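3.2 What people call the thing in the bin

The second part of the survey turned out to be the most rewarding, and we want to spend a little time on it. Everyday nouns for containers are wonderfully unstable. A speaker who says "bottle" at breakfast may say "squeezy" at the sink and "empty" on the way to the recycling, all of the same object, and hardly notice the change. Our question was how far that drift depends on where the object is met, and how far on what the speaker plans to do with it.

We collected 1146 naming responses from 325 speakers in the towns of Narkard and Plelleck, using the picture booklet first put together by Lụa Đoàn for the Hà word lists. Each speaker turned the pages at their own pace and said whatever came to mind. There was no time limit, and second thoughts were written down next to first ones — these second thoughts proved to be a treasure. The booklet mixes kitchens, market stalls, sheds and workplaces. 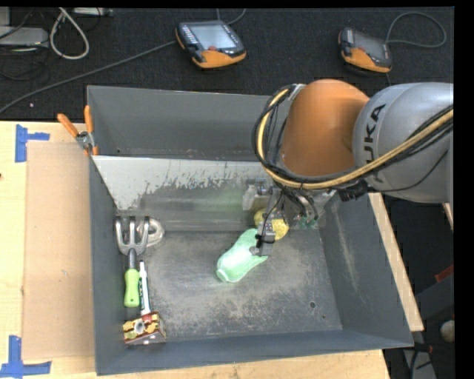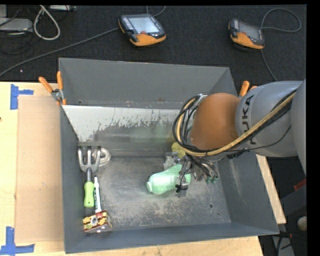

Figure 3. Two pictures, each with a pale or light green item and a yellow one in a metal bin.

The word for the large container itself gave us the widest spread in the whole booklet. Older speakers in Narkard liked "hopper" and "trough", while younger ones were happy with "bin" or "tray". In Plelleck the farming words were stronger at every age, and "manger" came up more often than we had dared to hope. Several speakers offered one word, stopped, and then swapped it for another with real conviction. We take this as a sign that both words are alive for them and that the choice is made afresh each time.

Smaller items behaved differently. Speakers were quick to name them by what they might hold or be used for, and much slower to name them by shape or stuff. Colour words were added freely when two items shared a page and dropped again when one stood alone, a pattern already well known from work on how people point things out to each other. What pleased us was how neatly it held up in relaxed, unhurried talk, far from the usual laboratory set-up.

Responses were sorted with the Pisex coding sheet, which allows 3 levels of detail: the bare noun, the noun with one describing word, and anything longer. The longer answers deserve a paper of their own. Some ran to whole stories about grandparents' yards and lost buckets, and we kept every one of them. The full sheets, as they stood on December 24, 2022, form the basis of the counts in Section 4.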